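Recording the hanger task: notes for the student group

Each pair works with two hand-held grippers. Roman Cieślak keeps the booking sheet for the bench. The target for the Stekow set is 300 accepted recordings by April.

Before you start, check that both grippers open and close fully. Open the Cadov recorder, enter your pair number and select "hanger". Wait 4 seconds after pressing start – the first readings are unreliable.

Take the hanger by one side of the arm and lift it clear of the table. Keep the other gripper open until the hanger is steady. Approach slowly and close only when the bar is well between the jaws.

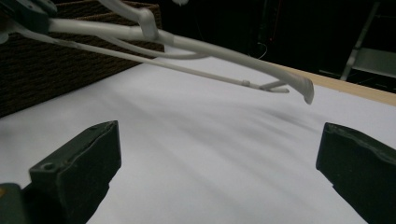
How long should one recording be?

Stop at 7 seconds or as soon as the hanger is back down, whichever is later. Longer pauses at the end have to be trimmed by hand.

If the hanger slips, finish the movement and mark the recording "failed". Do not delete it. Failed attempts are stored separately and are used in the second half of the course.

Change the starting angle of the hanger between recordings. Small changes are enough – a quarter turn on the table will do.

When your slot ends, copy the files to the Hepburn folder and check that the file count matches the recorder. Leave both grippers open on the charging stand.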